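On the Keeping of Household Recipes

It has been my practice for a number of years to record the dishes prepared in our household, and several readers have asked how the record is organised. The present entry sets out the method as it stands, together with certain changes made in June.

The collection began as a box of loose cards inherited from my aunt's house at Casholm. Many of the cards carried no title. Quantities were given in cups that had long since been broken or lost, and oven settings were expressed as "moderate" or "as for bread". My first task was to cook from the cards as written and to note the results in pencil. This occupied the better part of two winters and produced a working set of 100 cards, the remainder being duplicates or beyond rescue.

Each recipe is now held on a single sheet. The title appears at the top, followed by the name of the person from whom it was received. I regard the second item as essential. A groundnut soup given to me by Iddrisu Boateng differs in several respects from the one sent by Mawuli Bonsu, and the two should not be merged merely for the sake of tidiness. Both gentlemen have been consulted and neither is prepared to give way on the question of ginger.

Weights are recorded in grams. Where the original gives a spoon or a handful, that wording is kept in brackets beside the weight. Gergely Borbély, whose paprika potatoes occupy sheet 2, objected that his grandmother had never owned scales. His objection was noted on the reverse of the sheet, where it remains.

Corrections are entered in ink with the initials of the person making them. Nothing is rubbed out. If a dish fails twice, the sheet is moved to the back of the file and marked for review. The lemon pudding has been under review for some time – I have not yet identified the fault, although I suspect the size of the dish.

A separate matter is the storage of the sheets in use. They were formerly propped against the bread bin, where they gathered flour and fell over at inconvenient moments. I now keep the day's sheet in a clear sleeve and return it to the file after washing up.

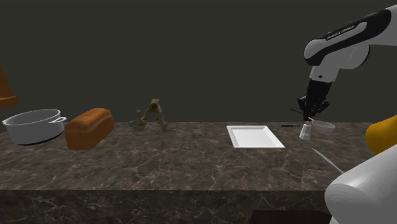 The file itself is a plain ring binder with dividers for soups, vegetables, meat and fish, baking, and preserves. Orhun Saraç has argued for an arrangement by season, and I accept that there is a case for it. His lentil dishes would then sit together in the colder months instead of being scattered over two sections. For the time being I have added a short index by month at the front, which meets most of his concerns.

Copies of individual sheets may be requested through the usual contact page. I ask that the name of the original cook be kept on any copy passed to others. Requests for the Casholm fruit loaf will be answered once I have settled the baking time, as the present figure was arrived at in my old oven and the new one runs considerably hotter. The next entry will deal with preserves, including the green tomato chutney and the correct labelling of jars.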